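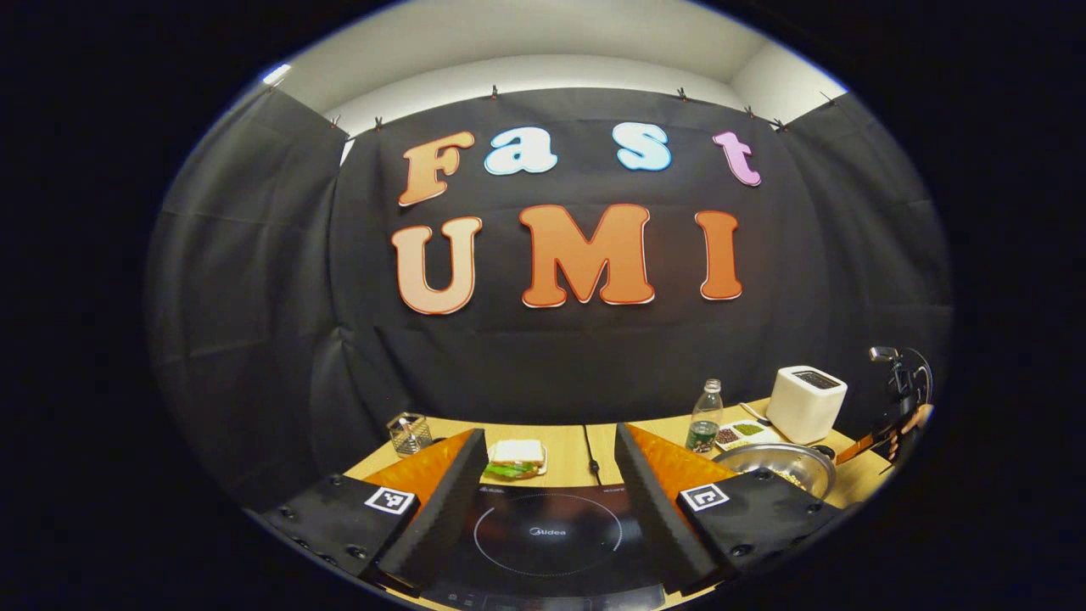
Photo: Imrie / Flirkis Help Library

Setting a daily screen limit for a child

Before you start, install Flirkis version 4 on your own phone and on the child's tablet. Both must be on the same Wi-Fi network.

1. On your phone, open Flirkis and tap Family.
2. Tap the child's name, then Daily Limit.
3. Choose the minutes for school days and for weekends. The two are saved separately.
4. Enter your parent PIN and tap Save.
5. On the tablet, check that the clock icon shows at the top of the home screen.

Note: The child gets a warning five minutes before time runs out -- the sound can be changed under Alerts.

Caution: Removing a child's profile also erases its saved limits and history. To stop limits for a day, use Pause instead.

If the tablet shows code 378, restart it and repeat step 5.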